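Tumix Block & Tray Set
Sold by Rorkley Workshop Supply

I made the first Tumix set for myself, because I wanted my arm at the shared workshop to pick up something a bit more interesting than a plain cube. Then Dalia Metwally at the next bench wanted one, then her sister did, and now it has a page in the shop! It's a set of white blocks and bits to stack, fit and sort, with a square printed marker on every block so your camera can find it.
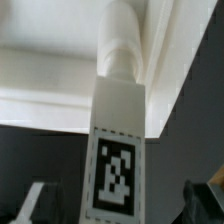

2 min read

The tall blocks are my favorites. You get a big flat face for the marker and a narrow top, so there's plenty for a gripper to close on without covering the tag (my early ones had the tag way too high and I lost it behind the fingers every single time). I leave a pale border around the black square. Please don't trim that off! If your tags get scruffy, spare labels come on a sheet of 20, and they peel off cleanly if you warm them up a little with a hair dryer first.

If you're running a wrist camera, turn the exposure down before you do anything else. White blocks against a white wall are a pain – the marker will be fine, but the edges of the block go soft and you end up guessing where the side is. I usually come in low with the fingers open and let the tag do the work.

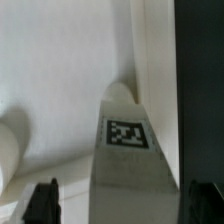
Glenys Garside
Maker and bench lead, Rorkley Workshop

What's in the box:
Tall marker blocks
Cube blocks
Walled tray, two pegs and a ring-shaped holder
Printed mat with four markers
Spare label sheet

Price is $52 for the set. Local pickup is free, and shipping gets worked out at checkout.

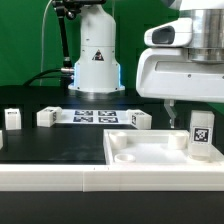
I'm a slow setter-upper, and I like to get the mat square to the arm before a single block comes out. It saves so much fiddling later. The two-by-two markers give you a reference on the table, and the tray can go off in a corner by itself, with its pegs up and a tall block standing inside. A black tabletop suits all this white stuff really well, so if yours is pale, try a dark cloth under it.

Ghizlane Amrani wrote the calibration notes that come with the set, and they're much better than mine were. Nearly 20 pages, with proper drawings. She uses the Fragkou tag reader, but any reader that handles square markers should do. You'll need to type in the tag size yourself, and it's on the back of the label sheet.
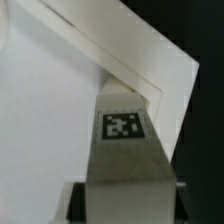 Marker below, rounded cap close under the angled panel.

Tight spots like that are where I'd go slowly. Drop your speed, look at the tag again, then move. I had mine set to full speed for a whole evening once and spent most of it picking blocks up off the floor.

Black blocks are planned for September if I can get the labels to stick. Email me through the shop if you'd like one of the first sets, and say which gripper you have so I can check the width for you.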